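Sorting out the hair things

Last updated: April 29, 2023

I have been meaning to go through the hair ties since March. They had ended up in every room of the flat: on the door handles, in coat pockets, round the neck of the shampoo bottle, two in the cutlery drawer. I bought a packet of plain black ones from Wellus every few months and still could never find one when I was running late for the bus.

So on a wet afternoon I collected everything I could find and tipped it out on the bed. I did the bathroom first, then the hall, then the bottom of my gym bag, where I also found 5 hair grips and a very old throat sweet. The bed is the best place for this sort of job. The kitchen table is too small and things roll off it.

I used the lid of a box as a tray, the one with the black and white chevron sides. The bows went in there, the red satin one and the brown organza one, so that they wouldn't get squashed under everything else. The ordinary ties and the bracelets stayed on the bedspread until I had decided about them. I keep the beaded bracelets with the hair things as I put them on at the same time in the morning, and the one with the pink heart bead is still my favourite.

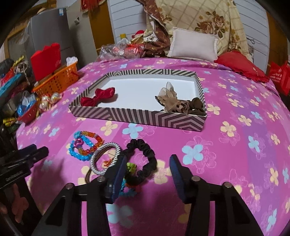

What I kept and what went

My rule was simple enough. If it had lost its stretch, it went. If it had a metal join that pulls hair out, it went. If I hadn't worn it for a year I had to put it in and look in the mirror before I was allowed to keep it.

The thin elastic bands mostly failed. I kept the better ones for plaits. The coiled ties I kept, even the ones that have gone a bit long. You can shrink them by dropping them in a mug of hot water for a minute or two, and I have done this several times with no trouble. Scrunchies all stayed. The fuzzy green tie is no use for holding anything up but it is soft and I wear it on my wrist.

The bows were harder. I bought the red satin one at Perner for a wedding and have worn it twice. It stays, as there is another wedding coming.

Where it all lives now

The bows have gone on the top shelf, still in the lid. Bracelets are in a saucer by the mirror. Everyday ties are on a cardboard tube from the kitchen roll, which holds around 432 of them by the look of it and cost nothing. I did look at a proper stand from Cattaneo but it was too tall for the shelf.

Washing the scrunchies is the next job. I put them in a net bag at thirty degrees and dry them flat on a towel — the radiator makes the elastic go brittle. After that it's the scarves, and there are a lot more of those.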